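Stirkholm: a talk with Aslı Tekin

Many readers have written to us about Stirkholm, the dungeon game which was sold for only one winter and which almost no shop wanted to keep. Aslı Tekin wrote the program and Chang-ho Choo drew the maps. I met Tekin in the café behind her office, and Choo answered my questions later by letter.

The story of the game is simple. A ferryman must go down under the town of Stirkholm to find the bell which was stolen from the harbor. There are 22 levels, and the lower ones are flooded. "The bell was not my idea," says Tekin. "I wanted a crown. Chang-ho told me that every game has a crown, and he was right, so we took the bell."

The two of them worked in the evenings for a small publisher called Kokatel. There was no contract in the beginning. Recep Bayram, who was responsible for the sales, only asked that the game should fit on one disk. This was the greatest difficulty. Choo had drawn more than 200 rooms, and Tekin had to throw away a big part of them.

"He did not speak with me for a week," she remembers. Choo writes about it in a milder way: "I was angry, but only about the salt mine. The salt mine was the best thing I ever drew, and in the finished game you walk through it in two minutes."

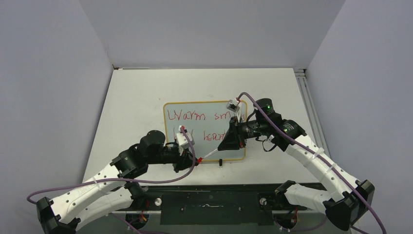
The monsters gave less trouble. Tekin let them move only when the player moves, which saved memory and made the game slower, but also more frightening. She is still proud of the eel on the ninth level — it hears you if you carry metal. Some players never understood this and wrote angry letters to Kokatel that the eel was an error.

I asked her about the music, because it is what I myself remember best. It was made by Remigiusz Wysocka in one weekend. "He sent us a tape and the notes, and I typed them in by hand," says Tekin. "In the third part there is a wrong note. It is my mistake, and Remigiusz has never said a word about it."

Kokatel produced 1,000 copies and sold 800. The rest went to a dealer named Bidix, and what happened to them there Tekin does not know. A second part, El Idrissi, with a journey by sea and a map which the player draws himself, was planned for August of the next year. Only the harbor was ever finished.

Ignacio Gallagher has now put the first game on his page with the permission of both authors, together with the scanned manual. He is still looking for the poster from the box.

Interview: February 19, 2006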